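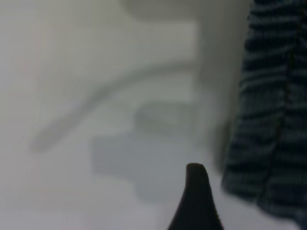
Unit 9: Handling and storage of striped knits and woven stripes

Course notes, Textile Care and Storage, Erndale
Tutor: Teresa Rutkowska

9.1 Scope

This unit covers garments and lengths of cloth with a repeated stripe, in either a knitted or a woven construction. Printed stripes are dealt with in Unit 4. Students should have read the notes on fibre identification before the practical.

9.2 Stripe as a reference line

On a dark cloth with thin, lighter stripes, the stripe is the quickest guide to how the cloth is lying. On a flat piece cut square, a horizontal stripe runs straight from edge to edge. Once the cloth is gathered or folded, the stripe bends with it. A shallow wave along the whole width means that the fullness is spread evenly. A sharp bend at one point means a crease, a caught thread or a pull.

Navy and charcoal are hard to tell apart under warm lamps. Record the colour in daylight, or write "dark" and leave the field open until it can be checked.

9.3 Hanging or folding

Knits are folded. A knit left on a hanger lengthens under its own weight, and the shoulders take the shape of the hanger. The limit used in this course is 500 g for a woven garment on a standard hanger; heavier pieces go on a padded one. Weigh the garment dry.

Woven stripes may be hung if the seams are sound. Check the side seams first, by hand, from the top down.

9.4 Folding procedure

1. Clear the surface and wipe it. Use a pale surface for dark cloth so that loose fibres show.
2. Lay the garment face down with the stripes running across.
3. Smooth from the centre outwards. Do not pull on the hem.
4. Match the stripes at both side seams. If they do not meet, match them at the underarm and let the hem fall where it will.
5. Fold each side in to the width of the shelf card. Sleeves lie along the fold, one over the other.
6. Fold up from the hem in two turns. Put a roll of tissue in each turn if the piece is to be stored past September.
7. Attach the label to the tissue. Pins are not used.

9.5 Abrasion

Fabric kept for lining or upholstery work is tested before it is shelved. The Lalik sample (dark ground, light stripe) was taken to 3,000 rubs with slight pilling on the raised stripe and none on the ground. The Wovwood sample was stopped early after a thread broke and will be repeated.

9.6 Record sheet

Enter the shelf number, construction, ground colour, stripe colour, direction of stripe, seam condition and weight. The Strickland piece, no. 517, has been entered twice with different weights. Use the second entry.

Reading for next session: Unit 10, pile fabrics, sections 10.1 to 10.3. Bring a tape measure and a soft brush.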